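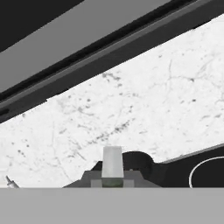 Simulated kitchen, gripper view: one finger raised in front of the marble counter, with the black surface and its pale ring on the right.

Takitz hand controller with the Norneo kitchen simulator
Reviewed by Thư Khương, December 6, 2025

I bought the Takitz in August to record demonstrations for a small arm policy. It is a single grip with a trigger, a thumb button and a base station, and it cost me 400 dollars. The Norneo simulator is a separate download. All my kitchen work has been done in it.

Setup took 11 minutes, most of it waiting for the base station to update. After that you hold the thumb button, move your hand, and the simulated gripper follows. Let go and it stays where it is, so you can bring your arm back to a comfortable place and carry on. The trigger closes the fingers. It has a long pull and I had no trouble stopping partway.

Position tracking is good. Rotation is less good. When I roll my wrist past a certain point the gripper catches up in a small jump, and the jump ends up in the recording. I turned smoothing up to 3, which helped but added lag. At 5 it is too slow to use near a counter edge.

The gripper view is worth having open while you drive. It tilts a lot as the wrist turns, and marble running diagonally up the window takes some getting used to. The veins and specks in the stone do help you judge small movements. The black surfaces give you much less to go by, and I bumped into them more often than anything else.

Replay is simple. Each demonstration gets its own file, and bad ones can be deleted from the list — there is no undo, so check the name first. Trimming the start and end works. Cutting out the middle does not, and Zuzana Skála, who shares my desk, ended up writing a script for it.

Battery life is roughly a full afternoon. The cable is too short to charge it while you work.

Good: tracking, trigger, clutch button.
Bad: wrist roll, short cable, no undo.
Rating: 3 out of 5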